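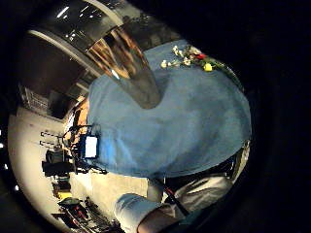
Day 6 with the Jiltix kit

3 min read
Print | E-mail this entry

Flowers again today! White ones, a red and a yellow, all in one bunch on the blue cloth, with the tall glass vase standing by. I've come to know that vase better than my own kettle.

For anyone just joining, I'm trying out the hand-held gripper kit from Jiltix before Pillura decides whether to buy a set for the Cedenstead workshop. You do the job yourself with the gripper, it records how you went about it, and later on a robot arm is meant to learn from you. The hire price is 3305 for the month (gulp) and that covers 1000 recordings, so I'm trying not to waste any on sneezing.

Good things first. The grip is lovely and light, and stems don't get crushed if you squeeze gently. Less good: my wrist was moaning by nine, and the trigger feels spongy. Cele had a go after lunch and liked it far more than I do, but she's got bigger hands.

I rang the helpline about the trigger and got Pascual Salinas, who was very patient and is posting me a stiffer spring. Glass tomorrow, if my nerve holds. Must remember to charge the spare battery tonight.

Comments (3)

Maureen: Does the spring cost extra? Ours did.

tolly_b: Over 9 days in and I still can't do stems. Jealous!

Cele: My hands are NOT big.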